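Session 6: Keeping a small arm cell honest
Bench Automation, evening section. Handout to accompany the bench work, Thu 28 March
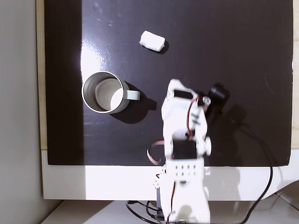
Most of what you will read about small servo arms was written by people who had owned one for a weekend. The arm goes together, it waves, it picks something up, and the write-up ends there. These notes cover the months that follow. I have kept to what we have seen on our own benches, and where I am repeating somebody else's claim I say so.

Bring your notes from Session 5. You will need the joint table.

1. What "calibrated" means, and what people think it means

When a seller says an arm comes calibrated, ask what was measured, with what, and when. The usual answer is that each servo was driven to its middle position and the horn was screwed on as near square as the splines allowed. Splines have teeth. You get the nearest tooth. The leftover error is then stored as an offset in a file, and the file is what they call the calibration.

There is nothing wrong with that as a starting point. It stops being true the first time someone takes a horn off. In July we had an arm come back from the Prumdale site with a new elbow servo and the old offset file. Every motion ran without an error message and every motion was wrong. Isamu Murakami found it by putting the arm in its home pose and laying a square against it, a check that takes less time than opening the software.

So: the square comes first. The software will tell you where the servo believes it is. It has no opinion on where the bracket is.

2. The work surface

A black board under the arm is a common choice, and the reasoning is that light objects stand out against it. That holds for matte black. Gloss black gives you a streak of glare wherever the lamp is, plus a reflected patch inside anything shiny you put down. A steel mug is a good test piece for this reason. It has a bright rim, a gray inside and a handle that throws its own shadow, and a vision routine that finds it under one lamp may lose it under another.

Do this before you touch any thresholds:

Put the mug on the board and turn its handle toward the arm.
Put a small soft white piece near it, lying on its side.
Look at the live view. Find the glare. Find the shadows.
Move the lamp and look again.
Write down the lamp position you settle on, and tape the floor if you use a stand.

You will be tempted to fix glare in software. Vija Dambrauskienė spent two sessions on a filter that removed the streak very nicely and also removed the rim of the mug. Moving the lamp took her a minute.

3. Cables

I would put more faults down to cables than to motors, controllers and code put together. I can't prove it, and our repair log is too patchy to settle the matter, but go and look at any arm that has been working for a term.

There are three habits to get into.

Follow each cable by hand from one end to the other with the power off. The camera cable is the thick one, and it is stiffer than the servo leads. If it hangs off the side of the gripper and drapes over the edge of the table, the wrist is carrying part of that weight, and carrying it differently in every pose. People tune the wrist joint to make up for this. Then someone moves the cable.

Check the loops at the joints. A loop should open and close as the joint turns without going tight at either end. Run each joint slowly to both limits, one joint at a time, with your other hand near the power switch. A loop that looks generous at home can be short at full reach.

Separate the pile under the base. Everyone lets it build up, and after that no one wants to unplug anything. Label both ends. Masking tape is fine.

The Grernex guide tells you to tie every cable down hard against the bracket. I don't agree. A hard tie next to a moving joint puts all the bending in one short length of wire, and that is where it breaks, inside the insulation where you can't see it. Tie to the rigid sections and leave the joint free. Houshang Tabrizi disagrees with me on this and ties everything. His arms do look tidier.

4. Fasteners and printed brackets

Plastic brackets creep. You tighten a screw against plastic, the plastic slowly gives, and the screw is now loose without having turned at all. Thread lock does nothing about that.

Check these in order, base upward:

Base bracket to table
Base servo to bracket
Shoulder and elbow horns
Wrist horn
Gripper plates
Camera mount

Going from the base up matters. Play at the base shows at the gripper many times over, and if you start at the gripper you will tighten good screws looking for a fault that lives at the other end. Hold the tip gently and rock it side to side while a partner watches the lower joints.

Stop when the screw is snug. We have cracked more brackets by overtightening than by any crash. If a hole has stripped, replace the bracket. The glue-and-redrill repair in the Mirzaei notes may work on thicker parts. I have tried it on ours and it let go within the week.

5. The gripper

Two test pieces are enough for setup, one hard and one soft. The hard piece tells you whether the jaws meet squarely. The soft one tells you how much force you are really using, which the current reading does badly at the low end. If the soft piece keeps a dent after you release it, back off.

Don't grip the mug by its rim on the first try. Go for the handle, slowly, from a pose you have already checked by hand. A servo that can't reach its target will go on pushing, and heat up, for as long as you let it. Set the current limit before the first grip, and read it back after setting it. We have had one batch of servos that accepted the new value and carried on using the old one.

6. Figures from our bench

Clornulen supplies a test report with its arms. It looks thorough until you notice there is no mention of payload, cable routing or room temperature. Treat the numbers below with the same suspicion. They come from one arm, one operator (Fatemeh Daneshvar) and one lamp position.

Grip attempts logged: 331
Recorded as good: 294
Run length before the first recheck of the home pose: 115 attempts
Current limit during the run: 25 percent of maximum

"Recorded as good" means Fatemeh pressed the key for good. A piece that slipped in the jaws and was still held at the end went down as good, and I would have argued with some of those. We also don't know how the misses fell before and after the recheck, and that is the one thing I would have liked to know. If you quote these figures in your report, quote that problem along with them.

7. Bench routine

Power off. Follow the cables. Check fasteners from the base up.
Power on with the arm supported by hand.
Home pose. Square against the upright section.
Each joint to both limits, slow.
Current limit set, then read back.
Lamp on its tape mark. Live view checked for glare.
Soft piece, then hard piece.
Log the start time and your initials.

If a step fails, write down what you saw before you fix it. "Adjusted shoulder" is no use to the next pair. "Shoulder leaning left against square, horn screw loose, retightened, rechecked OK" is.

8. For next session

Read the joint limits section again and compare it with the limits you found by hand. They will differ. Bring both sets, and be ready to say which you would trust and why.

Niloufar Taheri has the spare horns and the small hex drivers. Sign for the drivers, please. We are down to one good set.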